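Teaching the folding at Selach

I have been going over to Selach on and off since April, mostly because my neighbor's daughter works there and keeps telling me I'm missing the good part. So I finally sat in for a full morning, and yes, she was right!
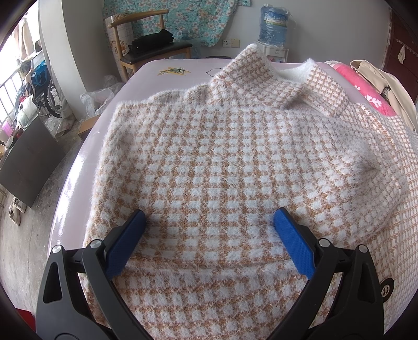 A houndstooth knit on the table at Selach, with the gripper open above it.

If you don't know Selach, it's the secondhand clothing outfit that sorts, folds and packs for the Tresberg shops. Twenty-five people work there, and until this year every one of them spent part of the week folding. Now 2 of them spend their shifts with a hand-held gripper, doing the same folds the slow way, over and over, so that the folding arm they're getting from Hunt has something to learn from. You squeeze, the two fingers close, you lift a hem and lay it over. Then you shake it all out and start again.

I had a go (of course I did) and I was terrible. A T-shirt is fine. Anything fluffy or thick is a different story — you think you've picked up one layer and you've got two, and the collar goes wherever it wants. Jaanus Kļaviņa has been folding for 20 years and he told me his first week with the tool was the most annoying week of his working life. "My hands know it," he said. "Then I had to explain it to my hands again, with only two fingers."

What I really wanted to ask about was the jobs, and people were pretty open with me. The plan as it was explained on the floor is that the arm takes the plain stuff, the tees and the sweatpants, and people keep the knits, the coats and anything that needs checking for holes. No one is being let go this winter. Past that, it's less clear, and a couple of the younger folders said they'd like it in writing. Jaanus would too. He also pointed out that his wrists feel better now that he isn't on the heavy pile every day, so he's of two minds about the whole thing.

The pay for gripper shifts is the same as for regular folding, which came up more than once over coffee. Some folks think showing a machine your trade ought to be worth a bit extra, and I can't say I disagree.

The arm goes in at the Gorel Street site first, on one table, for a trial of 16 weeks. I've asked if I can come back once it's running, and they said sure, as long as I leave the sweaters alone.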